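December 16, 2020

Dye bench, walnut hull batch 4. Great color today! The cord took 93 minutes at a low simmer and came up a deep, even brown, far better than the May batch.

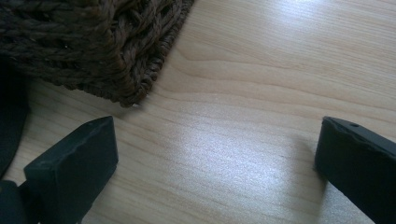
Gerrit Mahlangu thinks the Dunbridge well water helps – more iron in it. I want to try a jar with tap water next to it and see. Dry weight before the bath was 284 g, and I forgot to weigh the mordant again, sorry all.

Rinse took 3 changes of water. Smell is still strong but I kind of love it.

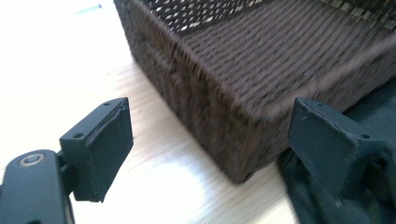
Next time

Weigh the alum first. Ask Nkuna for more hulls. Start a lightfastness strip in the south window.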